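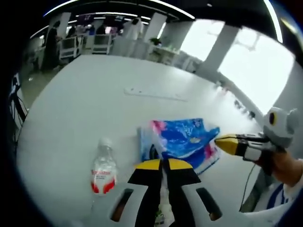
Photo: Clarkeo Documentation

8.2 Comparing Two Hand-Held Grippers

1. Place a soft item, such as a plastic bag, on the white table between the two grippers.
2. Point the yellow fingertips toward the item.
3. Close each gripper in turn and record the result on the Plitoretti form.
4. Repeat 18 times per gripper.

Note: Keep other items — bottles included — in the same place for all trials.

CAUTION: Keep the cable clear of the fingers.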